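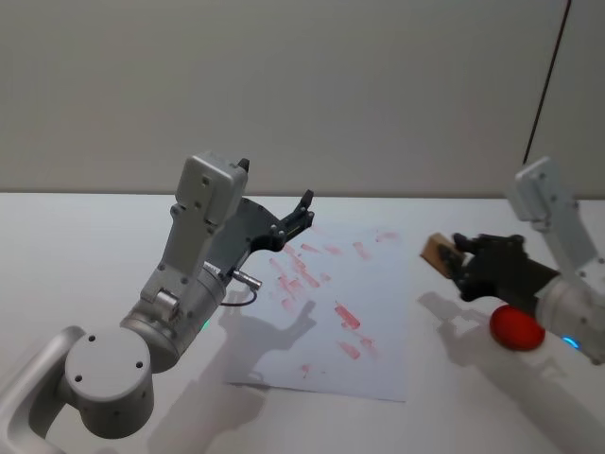 *The white top against the wall, with a marked sheet of paper on it.*

# Stodanitz work table, white, from Jernunton

**Price paid:** £75 for the top, legs sold separately
**Used for:** drawing, cutting, gluing, printing, general paper work
**In use since:** January

I wanted a plain white table for paper work. My old one was dark brown and had a bevelled edge, which made it hard to tape anything down flat and even harder to see pencil marks through thin paper. I had three things to choose between in the end, and the Stodanitz was the cheapest once delivery was added. Jernunton sells it as a top on its own, and you pick your legs. I went for the fixed steel ones.

## Delivery and putting it together

The top and the legs arrived on different mornings. The top had card corners and a thick sheet of foam over the face. One of the card corners had been crushed but the table underneath was fine.

The instructions are a single folded sheet with drawings and no words. Each leg goes on with a plate and screws, and the holes in the underside are already drilled. One hole was a little shallow and the screw stood proud, so I ran a drill bit into it by hand. A second person is useful when you turn the table over. I did it alone by tipping it onto a folded blanket and wouldn't do it that way again.

No Allen key was missing, no screws were missing. There were 2 spare screws in the bag, and a set of felt pads that I haven't used.

## Size

The depth is given on the Jernunton page as 759 mm and mine measures the same. I'd been worried this would be too deep for the room. It leaves enough space to get a chair in and out, and I can reach the back edge sitting down if I lean.

The back edge is straight and I keep the table pushed up to a plain wall. If your skirting board is thick you'll have a gap behind, and pencils will go down it. I have stuck a strip of draught excluder along the back edge underneath, which stops most of them.

## The surface

I'll spend longest on this, as it's the reason I bought the table.

The white is a neutral white. Next to ordinary printer paper it's close enough that a sheet doesn't glare at you, but you can still see where the paper stops. Under a daylight bulb I don't get any strong reflection from it. Under the old ceiling spotlights I got one bright patch, always where I wanted to work, and I moved the lamp in the end. Shadows show up clearly on it, so think about which side your light comes from before you settle the table in place. I'm right-handed and have the lamp on my left.

Pencil comes off with a damp cloth. So does PVA glue if you get to it the same day, and if you don't it peels up with a fingernail. Masking tape leaves nothing behind after a day. After a fortnight it left a faint tacky line that needed a bit of surgical spirit.

Red is the colour I was most wary of. I use a lot of it, mainly Mahlangu water-based ink, and it had stained my last table pink in two places. I do my streaks and rubbings on a loose sheet of paper laid straight on the top, with no mat under it. Ink on the Stodanitz itself wipes away with water if I deal with it in the first few minutes. Left over lunch, it needed washing-up liquid and a couple of goes. Left overnight — I did this on purpose, near the back where it wouldn't bother me — it left a very pale mark that I can find because I know where to look.

Permanent marker is another matter. Spirit lifts most of it, and a grey trace stays. I would put paper down.

I have not put hot pans on it. The care leaflet says not to, and it's in a workroom.

## Cutting

Don't cut on it. The leaflet says this too, and I did it once by accident when a craft knife ran off the end of the mat. There is a fine line now, a bit shorter than my thumb. It has picked up some dirt and shows as a thin grey scratch. Toothpaste got some of the grey out.

I use an Estex cutting mat on the right-hand side and leave it there. The mat stays put on this surface without any clips, even when I lean on the ruler. The old one used to creep.

## Paper on the surface

Single sheets slide more than I expected. If I rub at a drawing with a cloth or a finger, the sheet turns under my hand unless I hold a corner. Low-tack tape on two corners sorts it out. Heavy watercolour paper behaves better, and newsprint is the worst.

The flatness is good. I laid a steel rule across it in several directions and couldn't get a piece of paper under it anywhere, except near the front left corner, where there's a very slight dip. It hasn't affected anything I do. If you're gluing large boards you might care more.

## Wobble

With the fixed legs there is some side-to-side movement. It isn't noticeable when drawing. It is noticeable when I use the hand press, which is heavy, so the press has gone to a bench in the other room. Tightening the plates again after the first month helped, and they haven't worked loose since.

Jernunton also does an adjustable leg. I tried that one in the shop and it moved more, so I'd stay with the fixed ones unless you need to change the height.

## Edges

The front edge is slightly rounded and comfortable on the forearms. The edging has stayed on so far. My last table started to lift at the corners in its first summer, so I'll be keeping an eye on this one. I wipe along the edges with a wrung-out cloth and try not to let water sit there.

## What I'd change

- A lip or stop along the back edge, even as an extra you could buy.
- Words in the instructions, particularly for the leg plates, which can go on two ways round and only line up properly in one of them.
- One delivery for the top and legs.
- A cable hole. I drilled my own through the back corner and sealed it with varnish, and I expect that has ended the guarantee.

## Compared with the Estex table

Estex makes a white table at a similar size as well as the mats. I used one for a term at an evening class. Its top has a light texture, and paper holds better on it. The texture also holds on to ink, and the class tables were all blotchy by the time I left. For cleaning, the Stodanitz is better. For keeping a sheet still while you rub at it, the Estex is better, and it costs more.

## Would I buy it again

Yes, for this use and at this price. The wobble would put me off if I still had the press on it, and anybody who cuts straight onto the table should look for something else. I've ordered a second top to go along the window wall, with the same legs. The page says four weeks, and the first one took three.

**Update, April:** the second top has come. The white matches the first with the two side by side. All the holes were the right depth on this one. The corner pads were crushed again, both on the same side, and again the table was fine.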